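4.2 What people along the creek told us about the beavers

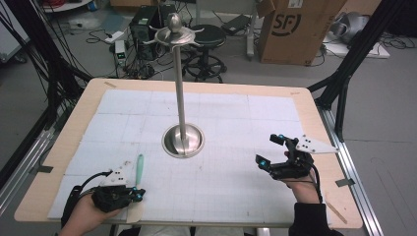

Figure 2. Polished stainless-steel stand with four curled arms at the top, on gridded paper taped to a light-wood tabletop.

I went into the Darnent survey expecting a fight. The town had already held two public meetings on the beaver ponds below Heiskanen Road, and if you only read the minutes you'd think half the place wanted the dams out by morning and the other half wanted to marry the beavers. So when the postcards started coming back in August, I was a bit surprised by how mild most of them were.

We mailed 1590 postcards, one to each address in the Flirnivach Creek drainage, and got 600 back. That's a better return than I've had on any mail survey before (my deer work never came close), though I should say right away that people living within 100 yards of the water were far more likely to answer. Anyone who wants to read these results as "the town thinks" should keep that in mind. I keep having to remind myself.

The biggest complaint was trees. It came up more than flooding, more than mosquitoes, more than the smell in late summer. People had planted willows and ornamental cherries along the bank years ago and then watched them go down overnight, and the way they wrote about it was personal. One woman filled both sides of her card and then taped on a second sheet about a crabapple her father had put in. Senga Cairns and I coded the comments separately and then compared, and our only real disagreements were over cards like hers, where the writer was angry and fond of the animals in the same sentence. We ended up adding a "mixed" code halfway through and going back over everything from the start – tedious, but I'd do it again.

Flooding was a smaller worry than I'd guessed, and it was bunched up on the low streets near the culvert. Those folks have a real problem. Eino Ahonen walked that stretch with me and showed me the basement window wells, and several of them sit lower than the pond did that day. Where a flow device had been put in upstream, the neighbors mostly wrote that they'd stopped thinking about it, and a few didn't know it was there at all.

What people wanted done was a muddle. Wire wrapping for trees was popular with nearly everyone, including the folks who also checked "remove the animals." Trapping had loyal supporters and very firm opponents. Nelli Hämäläinen, who ran the follow-up phone calls, noticed that support for trapping softened once she explained that new beavers tend to move into good empty habitat. I'd be careful with that one. A friendly voice on the phone can talk you into a lot, and we had no group who got the call without the explanation.

A few people asked who they were even supposed to contact. The county road crew clears the culvert, the town owns the bank on one side, and the other side is private lots. I spent most of an afternoon trying to draw this up as a chart and gave it up. Dorin Chiriac's version is in the appendix and is much clearer than mine was.

Section 4.3 takes up the tree-wrapping results by street.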